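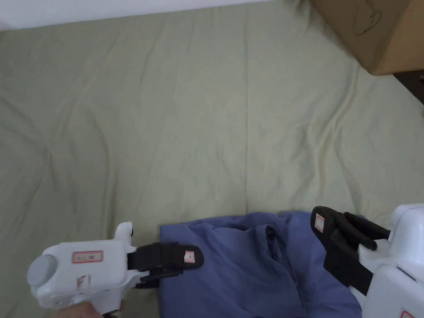
## 3. Construction of the Hand Tools

The Prinik grippers were built in the shared workshop at Trastdale, on evenings when the benches were free. We wanted a pair of tools that one person could hold, one in each hand, and use on ordinary household cloth for an hour without stopping. The earlier version, described in Section 2, used a single gripper and left the other hand bare. Operators kept helping with the bare hand, and much of the material from those sessions could not be used to train a two-armed policy.

### 3.1 Housing and handle

Each tool is a white plastic housing with a handle underneath and a pair of black fingers at the front. The housing was drawn large enough to hold the linkage and the battery with room to get a screwdriver past both. This makes the tool bulky. We tried a narrower shell in March, but the battery had to go in at an angle and the lid would not close flat, so we went back to the rounded form. A finished gripper weighs 475 g with its battery.

The weight sits slightly forward of the handle. Moving it back over the hand would have been better for the wrist, but it would have meant a longer linkage and more play at the fingertips. Operators who rested the tools between trials did not complain about the balance. Two who held them up the whole time did, and we now include rests in the protocol.

All screws on the outside are the same size. The early shells used three sizes, and in a workshop with many users the odd ones went missing.

### 3.2 Fingers and linkage

The fingers are flat and paddle-like with rounded tips. Pointed tips picked up a single layer of cloth more reliably, but they snagged on knitted fabric and left pulls in two of the test garments. The flat shape gives up some precision at a hem and gains a wider contact area, which matters more when the cloth is bunched and the operator cannot see where one layer ends and the next begins.

Opening and closing is driven by the operator's fingers through a mechanical linkage. There is no motor in the tool. A sensor at the pivot records the opening, and the same fingers are mounted on the robot arms, so the contact geometry is the same for the person and the robot. The linkage was the part that took longest to get right. The first set had 2 mm of play at the tip, enough for a thin sheet to slide out while the recorded opening stayed constant. Deepika Namboodiri replaced the plain pins with shouldered ones and reamed the holes by hand, and after that the play was too small for us to measure with the calipers at the bench.

We ran one gripper through 2000 open and close cycles against a folded towel before using the pair for any recording. The return spring lost some force early on and then held steady. No finger cracked. One pin worked loose near the end of the run and was refitted with thread-locking compound, and the other tool was treated in the same way before it went into use.

### 3.3 Work surface and garments

Trials are done on a sheet stretched over a flat surface. We chose pale green because it contrasts with most of the garments in our set and reflects less light than white. The sheet is not ironed or clamped. Creases form as the operator works and we leave them in place — a policy trained only on a smooth background did poorly in our first tests when the sheet had moved.

Objects at the edges of the work area are not cleared away either. In Figure 3, which shows a garment trial from the operator's side, a cardboard box stands at the upper right and a strip of white wall is visible at the upper left. The blue garment lies crumpled near the operator, with one black finger of the left tool resting on its left portion and the outer finger of the right tool on its right portion. The fold between them is deep enough to hide part of the cloth. Grips of this kind are the hardest in the set, and an operator will often change grip several times before the outline of the garment can be made out.

The garments came from workshop members and are stored in a bin we call Gerine, after the shelf label it inherited. They were washed once before the first session. We did not select for fabric type, and the set leans toward cotton.

### 3.4 Session procedure

A session consists of 40 trials with a break at the midpoint. Before each trial the garment is picked up, dropped onto the sheet and left as it falls. The operator then takes hold of the cloth with both tools, spreads it, and folds it. A trial ends when the operator opens both grippers fully and holds them still. We used a foot switch for this at first and dropped it because people forgot which state it was in.

Calibration is repeated at the start of every session. The operator closes each gripper on a steel gauge block, opens it to the stop, and closes it again. Sessions in which the two closed readings differ are discarded or, where the drift is clearly linear, corrected afterward. The correction script is named Thomas and is included with the design files.

### 3.5 Problems remaining

Three faults were still open when the design was frozen on April 16, 2022. The lid seam can be pressed inward by a strong grip, which does no harm to the readings but distracts the operator. The battery connector is stiff and hard to reach with the shell assembled. The spring force also differs slightly between the tools, and operators tend to close the stiffer one later. We have left this in the data as recorded, and its effect on two-handed timing is taken up in Section 5.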